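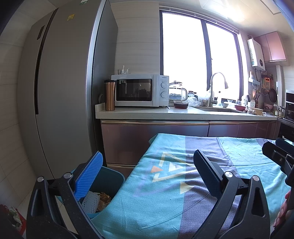 The worktop by the window, with the kettle and the famous red bowl.

I'd barely got through the door before Heino Raudsepp was talking about soup. "You cook where the light is," he told me, filling me in on nine years of cooking for the Antwi supper club – all of it from this one kitchen. The big grey fridge came second-hand for 300 euros and he still thinks he overpaid!

I asked about the microwave, expecting a sniff. "I love it. Two knobs, what more do I want?" His friend Edgars Kütt disagrees, loudly, and wants it gone so there's room to roll dough (they've been having this one since January).

And the bowls by the sink? "They live there. If I put them in a cupboard I forget I own them." Last winter he fed 208 people, a few at a time. I left with a jar of something pickled and a recipe I can't read.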